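3.2 Appointment of coaches and continuity of the squads

The second part of our study concerns how school dance and cheer squads keep their members when a head coach leaves. In the Vurkstead district the coaches are appointed for one school year, and the board confirms them in May. In practice, most of them are asked to stay, and the confirmation is a formality. The difficult cases are those where a coach leaves in the middle of the season, because the assistant must then take over the practices before the board has met.

We collected the squad lists of 80 schools, which together contain 1,445 pupils. Each list was compared with the list of the following season. A pupil was counted as retained when the name appeared in both lists, also when the pupil had changed from the junior to the senior squad. Pupils in their last school year were left out of the comparison. Kamata used a similar rule in his earlier work on swimming clubs, and we follow him here, with one exception - pupils who moved to another school in the district were treated as retained if they joined the squad there. 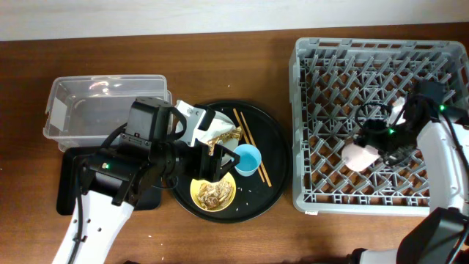
Figure 2. Two robot arms over a brown wooden table.

Does a change of head coach by itself make pupils leave the squad? In our lists the change alone had little effect, and the losses were found mainly in squads where the assistant coach left in the same season.

This result agrees with the interviews. At Gulline School the head coach was replaced in the winter, but the assistant continued with the same routines and the same practice hours, and almost all pupils returned. At Espinoza School both coaches left together. The new coaches moved the practice to Friday evening, which was not suitable for pupils who depended on the school bus, and roughly half of the squad did not come back.

It should be noted that the lists do not show the reason for leaving. Some pupils may have stopped because of cost or injury, and we could not separate these cases. The lists from Grodine School were also incomplete for the junior squad, so only its senior squad is included in the tables of Section 5.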